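Two grippers and one turntable

After my last post some of you asked which gripper I chose in the end. I have not chosen yet, but August was quiet at work and I used the evenings to compare the two candidates properly, so now I can write something more useful than "it depends".

The candidates are the Korevik, a small parallel gripper with narrow jaws, and the Emis, which has wide soft pads and closes more slowly. I do not own either of them. Both makers publish a model file with masses and joint limits, and I work in simulation until I am sure enough to spend money. My friend Ignacio Quintanilla, who has the real Emis in his workshop, says this is cowardly. He has also paid for two sets of broken pads, so I keep my opinion.

The task is always the same. Cups stand on a turntable, the table turns, the arm has to take one cup and put it in the tray without touching its neighbours. The orange-brown cups are the ones to pick and the dark gray ones must stay. I took this from a job I did years ago at Özkan, where the parts came on a rotary feeder and we lost many hours because of a gripper that was one finger too wide.

I ran 500 attempts with each gripper, so 1000 in total. The start angle of the table was random, but I used the same list of angles for both, otherwise the comparison would not be fair. The speed of the arm was also the same. I only changed the closing force, because the Emis with the force of the Korevik simply lets the cup slide down.

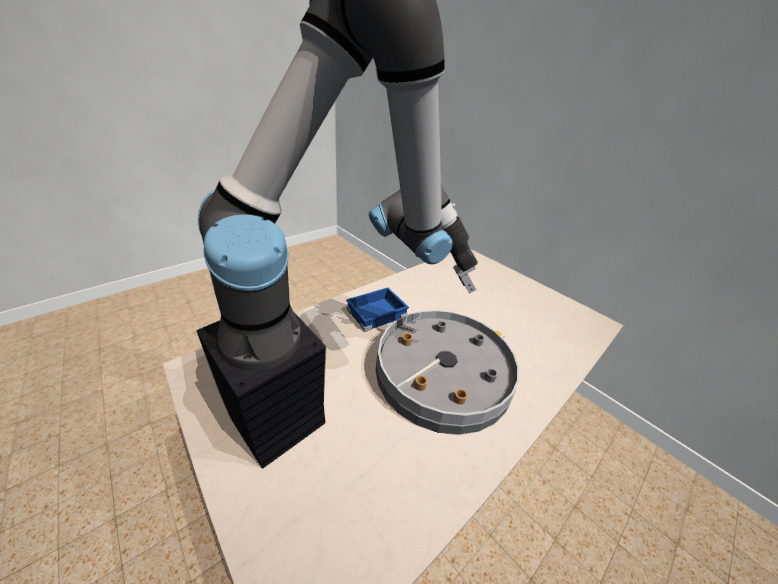

The narrow gripper on the arm, with the turntable and the blue tray.

First the total result. The Emis failed 238 times and the Korevik failed 229 times. When I saw these numbers I was disappointed, because a difference of nine in so many attempts says nothing. I almost stopped there. Then I looked at the recordings of the failures and they were of completely different kinds.

The Korevik mostly fails at the moment of closing. If the camera estimate of the cup is wrong by a few millimetres, one jaw comes down on the rim and the cup tips over. It very seldom disturbs another cup. The Emis is much more forgiving about the position, the pads find the cup by themselves, but it needs room to open. Its usual failure is to push the next cup while it goes down, and sometimes it pushes a gray one into the hub and everything after that is lost.

For me the second kind is worse. A cup that tips over can be seen by the camera and tried again. A neighbour which has moved a little is not noticed, and the next pick starts from a wrong map.

I also tried a different controller for the last part of the descent. My old one follows the position only. With Gukport, which lets me limit the contact force, the Korevik stopped when it touched the rim and went up again, and this looked very promising in the short test I did. I did not repeat the full list of angles with it, so please do not quote me on this yet.

Some things I must still correct. The friction of the cups is a guess. The estimate of the camera has a noise that I invented, the same in all directions, and a real camera is worse in depth than sideways. Also my cups are empty and very light, and Ignacio has reminded me twice that nobody buys a robot to carry empty cups.

For the next round I want to move the tray a little further from the rim, as the wrist has to make an ugly turn to reach it, and to run the whole list with the force limit on. If somebody has measured the real opening time of the Emis with new pads, please write to me. The value in the data sheet seems too good and Ignacio's pads are old.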